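Gretcombe Evening School, Cell Maintenance
Handout 2: Care of the sorting cell
Tutor: Sânziana Oprea

The cell sorts small electrical parts and, left alone, sulks. Power down, wait 40 seconds, then wipe the fingertips. Yes, both of them. Look over anything with spade terminals before it goes back in the pile.

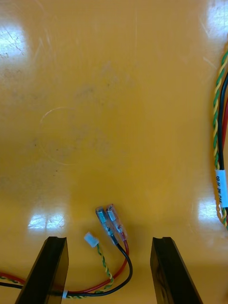
Fig. 1. Wiring between the fingers, red and black leads ending in spade terminals.

Boards are handled by the rim. The capacitors make tempting handles and very poor ones.

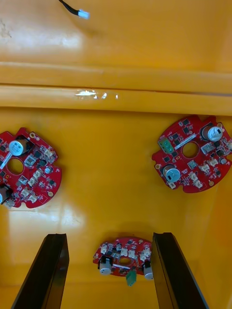
How often should the grip be re-zeroed?
Every 17 shifts, and after any collision you would prefer not to mention.

Solenoids go coil side up. Write the grip force in the Dirkura log, in ink, legibly. 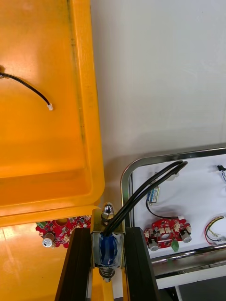
Fig. 2. Solenoid lock held in the gripper, coil above the spring.

Reading for June: Toprak, chapter 2.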